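Onevus Household Support
Ticket: Cutting board rocks on smooth tabletop, banana rolls when sliced
Product: Deer cutting board, white with gray rim
Opened by: Liis Lill, Mestville
Handled by: Gregor Carnegie
Status: Closed
Opened: 2024-12-26

Customer's message

I bought the deer board from Hunley in March and used it on a laminate counter with no trouble. We have since moved the chopping to a white table with a very smooth top, and now the board slides whenever I push down near the handle end. Bananas are the worst. The fruit turns on its side as soon as the blade goes in, the board shifts after it, and the slices come out thick at one end and thin at the other.

I have washed the board and the tabletop. I have turned the board so the handle slot is on my left and on my right. No difference. I would like to know if the board is faulty or if it is meant to be used with a mat. Setup is attached.

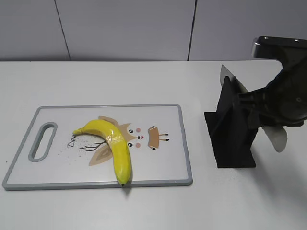

Board on the white table, banana across the deer print.

Reply 1 – Gregor Carnegie

Thank you for the picture. The board is the right way up, with the printed side facing you, and I can see the rim and the handle slot. I can't tell from this angle if the base sits flat, so please check that first.

1. Take everything off the board. Press on each corner in turn with one finger. If opposite corners lift, the board has warped, usually from a dishwasher or a hot pan, and we will replace it.

2. Wipe the underside with dish soap and warm water, then dry it completely. A thin film of oil on the base is enough to make it slide on a smooth table. Wipe the tabletop under it too, and go over it again with a dry cloth.

3. Lay a damp kitchen towel, folded once, under the whole board. It should not stick out at the front, where your wrist rests. Try the board again before going on to the next step.

4. Set the banana across the board so that it lies on its side with the curve flat on the surface. Don't balance it on its outer edge. Keep both ends clear of the rim so that no part of it is propped up.
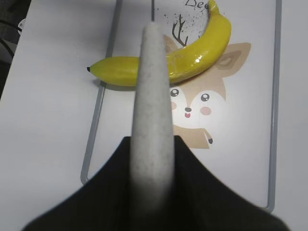 5. Start with the knife over the middle of the fruit and make one cut straight down. Turn each half cut side down if you want short chunks. For rounds, leave the halves lying flat and work from the cut end toward the tip.

6. Use a knife with a blade longer than the banana is wide, and let it come down level. Pressing with the tip first pushes the fruit away from you, and the board goes with it.

Customer's reply

Corners first: two of them lift, the pair on the diagonal from the handle. It is a very small movement, and I would have missed it without pressing. The board has been in the dishwasher, on the bottom rack, for most of the year. I did not know that mattered.

The towel helped a lot with the sliding. It did not stop the rocking. On step 6, I had been using a small paring knife and going in with the point. A longer knife held level over the board is better, and I am getting even slices from the straight part of the banana.
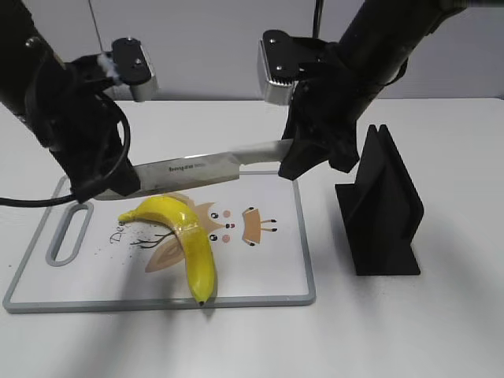 The hooked end is still awkward. I now cut it off first and slice it separately, and that is good enough for me. My remaining question is about the warp. Can the board be flattened, or does it need to be replaced?

Reply 2 – Gregor Carnegie

Please don't try to flatten it with heat. It can mark the print and the rim. A lifted corner is covered, so I have put in a replacement under order 4000. Kwok will deliver it, normally within 7 working days. You can keep using the old board on the towel until then, for soft foods only.

Wash the new one by hand and dry it standing on its long edge.

Customer's reply

New board came this morning. All corners flat on the table. I am keeping the towel under it anyway. You can close this.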